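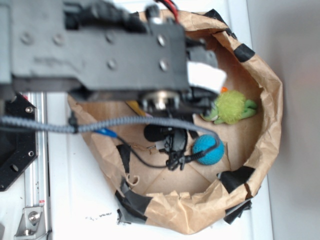 Paper bag with the cardboard floor, green plush and blue ball inside.

January 19, 2018 – Bag and small items, bench notes

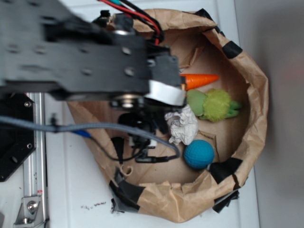
Entry by Matteo Verbeek, workshop technician, Brurkemham

Today I worked on the bag again. I write it down in order, because last time my notes were on three different papers and I could not put them together.

The bag is the large brown paper one from Hormont. Before I folded the rim, the mouth closed itself a little each time somebody touched the side. With the rim folded to the outside it stays open much better. The fold is not pretty and it is not equal everywhere, but I think a straight fold would tear sooner. Black tape goes over the places where the paper is weak. I tried the paper tape from Nassar in December and it let go at the corner after one afternoon, so please do not use the rest of that roll for bags. It is still good for labels.

On the floor of the bag there is a flat piece of cardboard. I cut it from a Clornier carton, first 40 cm long, and then I had to take off a little more so that it did not push against the paper. It has creases from the old carton. I wanted to press it under the heavy books for one night, but I forgot, and I leave it now as it is. Small things can stop at a crease, a ball for example. If this disturbs anybody, cut a new piece from the carton that stands behind the door.

About the items. I keep the same soft toys as before:

- the green plush
- the blue ball
- the orange carrot

The green plush is the easiest to find again because of its color. The carrot I like less. It has a wide end and a thin end, and it always turns when you put it down, so you never get the same start position two times. I tried to mark its place on the cardboard with a pencil line. The line was too weak to see from where I sit. Next time a thick pen.

The tissue paper is a separate problem. One sheet, white, crumpled by hand. Each time it is crumpled it becomes softer and a little smaller, and after many times it has no more spring in it.
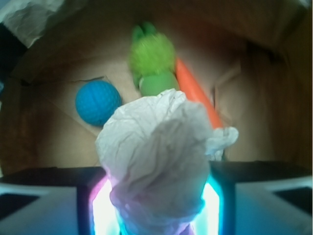 I decided to take a fresh sheet after every 16 rounds, also when the old one still looks fine. We have a pack of 1000 sheets, so there is no need to save. Please do not make the ball too tight. A loose one with the corners out is what we want, and it should not be flattened before it goes in.

I made 11 rounds before lunch and then I stopped to look at the tape. One piece on the rim had a small bubble under it. I pressed it down with the thumb and it was good for the rest of the day. I did not replace it.

Still open:

- Cut a second cardboard floor, same size, and keep it flat under the books (really this time).
- Ask Hormont if they have the same bag with thicker paper. The price is not so important, we need only a few.
- Little pieces of brown paper come off where I cut and fold. Take them out before starting – I forget this often.
- Decide about the carrot. I would change it for something round, but then the old notes do not compare anymore.

The second bag is folded and lies on the shelf above the sink, without tape for now.

Last updated: January, afternoon, after cleaning the bench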